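About Sidex

Sidex is a shop of five people in Zostasdale. We show robot arms how to do small jobs, either by hand, moving the arm through the task, or from a remote control in the next room. Amancay Iturra started it after a few years of buying systems that were supposed to teach themselves and mostly didn't.

We still have our doubts. For Gaete we recorded 118 runs of one simple job and threw out 13, which left 105 worth keeping. Was that enough? For that table, yes. We wouldn't promise it for the next one.

A lot of our practice runs are done in simulation, with a bowl and a few odd things on a table. We don't take a good score there as proof of much. If you have a job in mind, write to us and expect questions before a price.

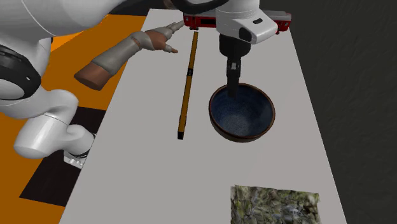
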